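Grerncombe cell 2 — pre-session check, demonstration recording
Date: 09/01/2021

Emergency stop: OK. Tested from both sides.
Wrist housing and bracket: OK. Screws checked by hand.
Gripper fingers: OK, with comment. Light scuffs on the outer shell, no action. Recheck in October.

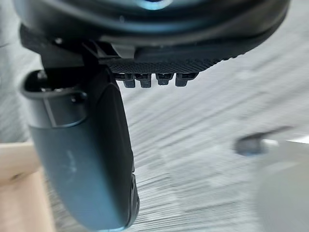 Wrist camera: OK. Lens wiped before the first run.
Cable slack: FAIL, then OK. Pulled tight at full reach — clip moved back and arm run through again.
Disk space: OK. 666 GB free on the Oravec drive.
Trial episodes: 19 recorded, 17 kept. The other 2 stopped early and were deleted from the Flavik set.

Cleared for recording.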